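The Neruveck Space, Mezzanine and All

214 shares · 37 comments

Okay, so a bunch of you have been asking for more on the Neruveck space ever since I mentioned we'd moved in, and I kept putting it off because I wanted the place to look finished first. Well, it's July, and finished is clearly a word for other people's buildings, so I'm posting it as it is. This is a post in my usual style, meaning far too much writing (I know, I know, Fahad has already said something). Get a coffee.

A little background if you're new here. I'm Areeba Kakakhel, I run the layout and furniture side of things for our little outfit, and Fahad Paracha does everything that involves a ladder or an argument with a supplier. We took on the Neruveck building as a shared workroom, a big shell with an upper level around it, and we've spent the months since then working out where people should sit, where they should stand, and where on earth the fans should go. I love this stuff. I can talk about the distance between a desk and a railing for an entire dinner, and I have, ask my sister.

The first thing we did was nothing! I mean it. We moved in with a few things from the old place on Garier Street and left them wherever they landed, just to see what people did. They drifted under the upper floor almost right away. It's a lower ceiling there and it feels more like a room, and I think most of us want something over our heads when we're concentrating. I had drawn a plan with all the work areas out in the middle under the high part, very grand, very airport. That plan is in a drawer now.

The old place had taught us some lessons too. At Garier everything was brown and everything was dark, and we had one window that faced a wall. You'd walk in at 4 in the afternoon and feel like it was bedtime. So when we got the keys to this one I said no dark walls, no dark ceiling, I don't care what else happens. Fahad wanted a deep green on one side. We talked about it (for a week) and he was a very good sport.

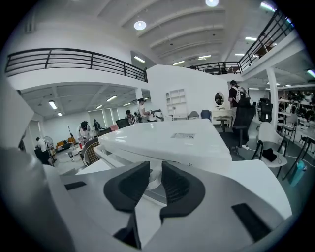
White was always going to be the answer for us, and I'd pick it again tomorrow. It hides nothing, sure, and every scuff is an event, but it takes whatever light you give it and throws it around for free. The walls are white and so is the ribbed ceiling, and then the railings are black, which I fought for, since white railings would have made the whole upstairs vanish. I like a line you can follow with your eye. There's one along the mezzanine on the left with those horizontal bars, and another going up at a slant on the right, and between them they pull the big empty height together. And look at the ceiling lights reflecting in that glossy white table! It has this curved, faceted surface, and I'm more fond of it than a grown woman should be of a table.

Let me stay on the table for a minute, since it gets more comments than anything else in the building. The stepped white panels along the front are my favorite part. A plain slab would have looked like a kitchen counter somebody forgot to attach to a kitchen, and the steps give it a bit of shape. Is it practical? Sort of. Glossy white shows fingerprints if you so much as think about touching it. I keep a soft cloth and a spray bottle of plain water close by, and I wipe it down before I leave for the day. Please don't write in with vinegar recipes, I tried vinegar, the whole place smelled like a pickle and I had visitors coming.

On lights, for the people who asked: we've got a mix, round ones and long tubes. The tubes were a fight as well. Everyone told me fluorescent tubes would make it feel like a school hallway, and I get it, I do, but they're bright and they're even and people can see what their hands are doing. The round lights soften things a little up high. If I could change something I'd put in separate switches for under the mezzanine, where you want the light on at different hours from the main room. Right now it's more or less all or nothing, and whoever gets in first decides how awake the rest of us have to be.

The furniture under the mezzanine is low, and that one I'm proud of. Our first round of pieces was all tall shelving from Hava, good solid stuff, and it chopped the place into corridors. You couldn't see who was in. People were calling each other on the phone from opposite ends of the same room! We swapped most of it out for lower things, and now you can look straight across, wave, and get on with your day. The Hava shelves went upstairs, where they're much happier against a wall. If you're setting up an open room on a budget, go low first and add height later if you miss it. I haven't missed it once.

Fans. I have feelings about fans. A tall room is lovely in spring and then the heat comes and you find out where the air isn't moving. We have a white standing fan over on the left side, under the mezzanine, and it has become the most popular member of the team. I had looked at ceiling fans and got a quote that made me sit down. A standing fan goes where the people go, and you can point it at whoever is complaining. My advice is get one with a heavy base and tape the cord down flat. We learned about the cord the hard way (Fahad, a tray of tea, no injuries, one very sad rug).

Upstairs is still a work in progress. It's a nice place to stand, I'll give it that, and people do wander up there and lean for a bit when they need a break from their screens. My dream is a reading corner with two soft chairs and a lamp. Fahad's dream is storage. You can guess which one we have at the moment. Qureshi, our carpenter, came by to measure for a long bench that would have storage underneath and cushions on top, so maybe we'll both get our way, and he has promised me a drawing before the month is out. I've told him no dark wood. He laughed, but he wrote it down.

A few answers to things you've already asked me:

Is it noisy? Yes, a bit. Hard white walls and a high ceiling will do that. We hung felt panels on the back of the doors and put a rug down in the meeting corner, and it took the edge off. I'd like more fabric up on the mezzanine side eventually.

How do you keep it clean? Everybody does five minutes before they go home, me included, and then we do a proper clean with the music turned up. White floors would have finished me, so I'm glad we never went down that road.

Did you use a designer? You're reading her, thank you very much.

Would I take on a space this tall again? I would, but I'd spend the money in a different order. Lights first, then fans, then seating, and the pretty table last. I bought the pretty table first. I regret nothing, but I did sit on a folding chair next to it for a good long while.

Next up I want to do a whole post on cables, which I realize sounds like a threat. Fahad has come up with a way of running them along the legs so you don't see them when you walk in, and it cost us almost nothing, and I think it's the best thing he's done here. If you have questions about that, leave them in the comments and I'll fold them in. And if anybody has a lead on two comfortable chairs that aren't brown, you know where I am.

Share this post · 214
37 comments · 5 new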